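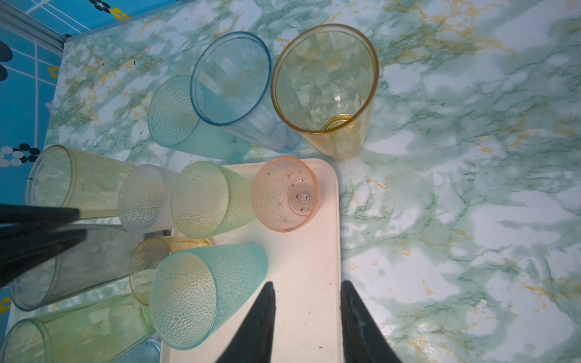 What does Skivel do when it can't tell where one cup ends and the next begins?
It asks for another look from a different angle, and it holds off on planning a grasp until the two views agree.

Sallmont Releases Skivel 2, Planning Software for Arms That Have to Deal With See-Through Things

5 January 2020 — Sallmont today released Skivel 2, the second major version of its perception and grasp-planning software for two-fingered grippers. The release is aimed at labs and small shops whose robots do fine with cardboard boxes and then meet a drinking glass.

Clear and tinted plastic has been a sore point for depth sensing for as long as we have been selling software to people who believed otherwise. Light goes through it, bounces off the back wall, picks up the color of the counter and comes home with a story. Version 1 of Skivel tended to believe the story. Version 2 compares views from the wrist camera as the arm moves, keeps a running estimate of each rim and base, and throws out surfaces that wander when the camera does. 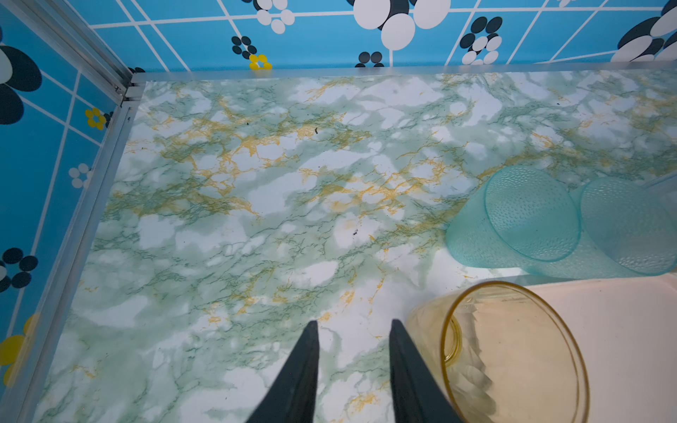

Grasp planning has been rewritten from the ground up, a phrase we know every vendor uses, and we have the deleted code to prove it. The new planner, called Ondevton, scores a grasp by what the fingers would have to pass on the way in as well as by what they would close on. An amber cup on its side, half on a tray and half off it, with two teal cups leaning together just beyond, is the kind of layout it was written for. The old planner treated the edge of a tray as a rumor. Ondevton treats it as a wall, and will come in from the open side of the counter if the joints allow.

Skivel 2 was tuned against 1,787 recorded grasp attempts, of which 891 involved translucent items. A further 973 attempts were held back for testing and have never been used for tuning, despite some late-evening temptation. Patterned surfaces were included on purpose. Veined marble prints and flowered walls are hard on edge detectors, and customers will insist on having kitchens.

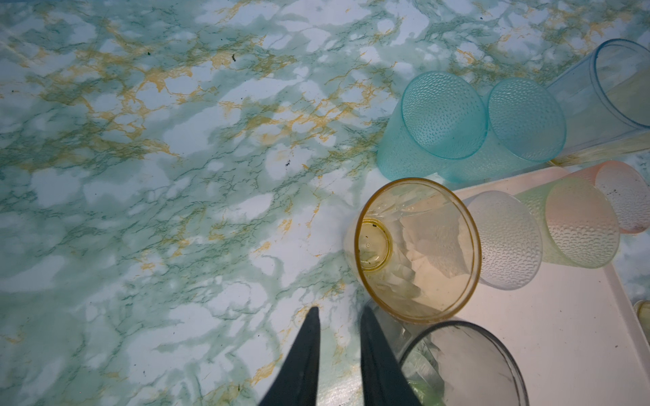 Cups on and beside a tray, seen from the wrist camera.

The release also brings a replay tool, which lets an operator step through a plan and see why a grasp was turned down. There are 70 rejection codes. Version 1 had a single code, "failed," and support tickets to match.

Skivel 2 is available now to current license holders at no added charge. Drivers for Suominen controllers will follow in March. Version 1 projects open in version 2 without conversion, although saved grasp lists need to be planned again.

About Sallmont
Sallmont makes control and perception software for small robot arms. It does not make arms, and would like people to stop mailing them in for repair.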